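My rules for a workshop where a robot arm shares the table

When I started on my own bench robot I figured the rules would be for factories, with fences and sirens and somebody in a hard hat. Then I spent a long May afternoon reading through the standards summary a friend sent me, and most of it boiled down to stuff you'd want at home too. So I put together my own list, taped it to the wall, and I've been adding to it ever since. Borrow whatever you like!

Tape the floor before you plug anything in

Stretch the arm out as far as it will go, in every direction, and mark that line plus a good step extra. I use striped yellow and black tape. Carpet is a pain (it lifts at the corners), so press the ends down hard and check them when you vacuum. My rule is that nobody's feet are inside the tape while the power light is on. That includes mine, and it includes me when I'm "just grabbing the screwdriver."

Put the stop button where your other hand is

I had mine behind the table for months — a terrible spot. It should be reachable from wherever you normally stand, without leaning over the arm. Press it once before every session and make sure everything stops. If it doesn't, you're done for the day.

Slow is a setting, so use it

I run any new job at 11 percent speed the first few times through. Yes, it's dull. Vikas Malhotra, who talked me into this hobby, goes even slower, and he has never once had to fish a coffee mug out of a cable chain. I have.

Look after the pads

This one gets skipped all the time. Foam pads on gripper fingers wear at the edges first, and then you get little threads and fibers sticking out that catch on things or shed on them. I look mine over before each session and write down what I see in a notebook. A few fibers I'll live with if I'm only handling boxes. For anything shiny or light colored, I want a clean face on both sides. Foam sheet is cheap, and one sheet from Fletow cost me 37 dollars and will probably outlast the table.

While you're down there, check that the screws are snug and that nothing has worked its way up through the foam.

Pick the grip for the fussiest part

Shoes taught me this. A plain sneaker can be grabbed pretty much anywhere, but a dressy one has all sorts of places you shouldn't squeeze. Keep the pads off buckles, stones, bows and straps, and go for a smooth, sturdy part of the upper. Come in with the fingers wide open and stop short to look at your line before you close them.
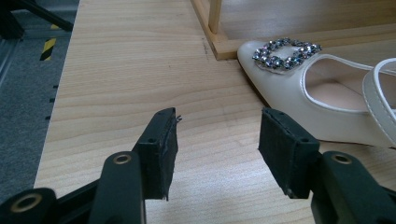

Keep the table boring

If it isn't part of the job, it goes on a shelf. Fixtures and frames get clamped, and I nudge each one by hand to make sure it stays put. Wipe the surface too, as grit under a shoe or a picture frame will scratch it nicely.

Write down the changes

My notebook says things like "new pads, 53 cycles, left one scuffed." Whenever I change a pad, a speed or a position, that counts as a new job and I go back to slow. It sounds fussy until you've swapped something, forgotten about it and spent an evening blaming the software.

Unplug before you reach in

Stopped and unpowered are two different things. For clearing a jam or tightening a screw, I pull the plug and set it on the table where I can see it. Then I wait a bit and give the arm a gentle push — some of them sag when the motors let go, so support it first if yours does.

Last updated 2 January 2025. Next on my list is a proper section on cables, once I've sorted out my own.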